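Four Rooms, One Record: How Rotia Built the Sound of "Lollano"

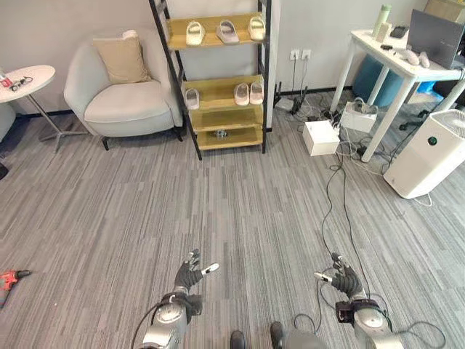

Why does a record made in several rooms so often sound like several records?

The ear picks up changes in background level and decay time before it notices changes in performance. A vocal cut in a dry closet and a string part cut in a tiled hall carry different noise and different tails, and when the two are placed side by side the listener hears a splice. Matching them afterward is possible but slow, and the result depends mostly on decisions made before the first take.

The second album by the quintet Rotia, titled "Lollano," is a useful case. The songs were written over one winter and arranged for voice, nylon-string guitar, viola, clarinet and upright bass. No single room suited all of them. The bass needed a low ceiling and soft walls. The viola and clarinet needed height. The voice was recorded in whatever space was free in the evening, and the guitar moved from place to place with the song.

The production was handled by Koubek, a small label that also runs its own mixing room. Its approach was to fix as many variables as it could at the start. The same pair of small-diaphragm condensers went to each location and stood at the same spacing. The same preamps were used, with the gain settings written on tape stuck to the case. Before every session, a short sweep tone was played through one powered speaker at the musician's chair and recorded through the main pair. That gave the mixer a measurement of each room as it stood on the day, with the furniture and the door in their working positions.

The sweeps were used in two ways. First, they showed which low frequencies each room exaggerated, so that a narrow cut could be made on the bass without guessing. Second, they were turned into impulse responses. When a dry vocal had to sit beside a viola recorded in the tall room, the vocal was sent through the response of the tall room at a low level. Commercial reverb presets were tried early and dropped. They were clean, but their early reflections did not line up with the real ones on the strings, and the voice seemed to stand behind a curtain.

Arrangement did part of the same work. On the opening track the clarinet doubles the guitar an octave up for the first verse, then leaves. The entry of the viola in the second verse brings in the sound of the larger room, and the clarinet's absence makes space for it. On "Prusis," the longest piece, the order is reversed. It begins with the full group and loses one instrument at each return of the refrain, until the last lines are sung over bass alone. The reverb send is lowered by 2 decibels at each of those points. Few listeners will name the change, though most will notice that the singer seems closer at the end than at the beginning.

Tempo was left partly open. Of the 14 songs recorded, 6 were cut to a click and the rest were played freely, with the guitar leading. Free takes are harder to edit, and overdubs took longer. Clarinet parts for the free songs were learned against a rough mix and recorded in full passes, with no phrase-by-phrase repairs. Where a phrase arrived early, it usually stayed early.

Track selection happened late. Five songs were left off, including one that had been planned as the single. The reason given in the liner notes is key: too many pieces in D minor sat next to each other in any order that made sense for the lyrics. One of the five was transposed and tried again, but the guitar part relied on an open string and did not survive the move.

Mastering was conservative. The loudest passage on the record peaks well under the ceiling, and no limiter was used on the vinyl version. The first pressing was 2000 copies, cut on two sides with the longer pieces placed toward the outer edge, where the groove speed is higher and the clarinet's upper register holds up better. "Prusis" opens side two for this purpose. The digital version keeps the same order with shorter gaps.

Rotia is now rehearsing the songs for the stage, where none of the room treatment carries over. The current plan is to run the voice nearly dry, drop the doubled clarinet line from the opening track and let each hall supply its own decay. The bass will go through a small amplifier set behind the player, with the same narrow cut left out until the first soundcheck shows a need for it.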